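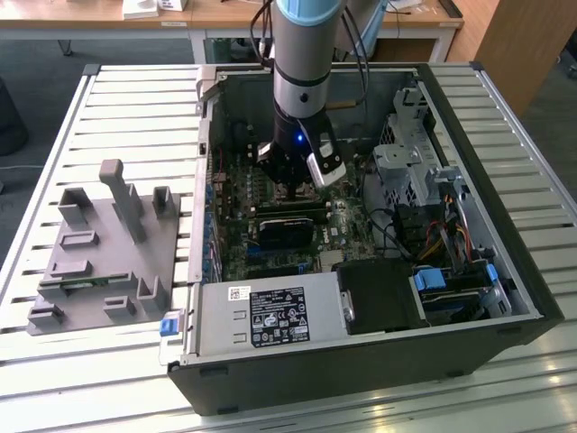

How long does thermal paste last in a desktop PC?

Three to five years in most home and office machines, sooner if the PC runs all day or lives somewhere warm. Old paste goes chalky and the fan gets louder to make up for it.

Kimarus Desktop Paste, 3 g syringe
Sold by Lodmont Spares, Faltemton

Grey paste for processors and graphics chips. One syringe, one spreader, two cleaning wipes in a foil sachet. Cap screws back on. Enough for several desktop processors if you're not heavy handed.

In stock. Dispatched same day if ordered before lunch, otherwise next working day.

What it's for
Desktop processors, old and new. Graphics cards. Games consoles too, though you'll need more of it as the chips are bigger. Fine on copper, aluminium and nickel plated coolers. Doesn't conduct electricity, so a smear on the board isn't a disaster. Wipe it off anyway.

What it's not for
Sticking things down. This is paste, not glue. If your heatsink has no clips or screws you want the Kimarus Thermal Adhesive, different page. Not for filling big gaps either, memory chips and the like want pads. We get a return every month over this so please check before ordering.

Putting it on
Shut down, plug out of the wall, hold the power button in for a few seconds. Side panel off. Run the PC for a bit beforehand if the cooler hasn't been off in years, warm paste lets go easier. Loosen the screws a little at a time, going corner to corner. Twist the cooler gently before you lift. Don't yank it, on some older sockets the processor comes up with it and bends pins.

Clean both faces with the wipes. If the old stuff is baked on, kitchen roll and isopropyl alcohol. Let it dry. Small blob in the middle, size of a grain of rice or a small pea for a big chip. Cooler straight down, screws back in a bit at a time same as before. Fan lead back on its header!! Most of the "my PC won't start now" emails are the fan lead.

No need to spread it, the cooler does that. Spreader is in there for people who like to, and for bare chips on graphics cards where you do want full cover.

Details
Weight of paste: 3 g
Colour: grey
Working range: up to 150 degrees C
Curing time: none, use straight away
Shelf life: two years unopened, keep the cap tight after that
Storage: drawer or cupboard, out of the sun. Not the fridge
Order code: KIM-59

Also comes as
Workshop tube for repair shops and schools, order code KIM-1000. No wipes with that one, get the tub of wipes seperately.
Pack of 10 syringes, boxed. Cheaper per syringe, price shows in the basket.

Goes with
Lennox wipes, tub. Same wipes as in the sachet.
Lennox long screwdriver, cross head, magnetic tip. Reaches down past tall coolers.
Soft brush for the heatsink fins. Worth doing while it's off, there is usually a felt of dust between the fan and the fins and new paste won't help with that.

Buyer comments

"Old office tower used to roar every time I opened a spreadsheet. Much quieter. Wipes were a bit dry, used my own alcohol in the end." Yao-tsung Lui

We've had a couple of comments on the wipes. New batch arrived in July with a better seal on the sachet, if yours is dry tell us and we'll post another.

Delivery and returns
Letterbox size, no need to be in. Unopened syringes can come back for a refund, opened ones can't unless faulty. If the plunger is stuck run the tip under a warm tap with the cap on, then try again. Still stuck, email a photo and we'll replace it, no need to send the old one back.

Last orders for Christmas on the boxed packs is 10th December, they come from Kimarus direct and it takes them a while. Single syringes are on our own shelf so later is OK.

Safety
Keep away from children and pets. Wash hands after. If it gets in eyes rinse with plenty of water and see a doctor if its still sore. Empty syringe goes in the general waste. Safety sheet on request, put the order code in the subject line.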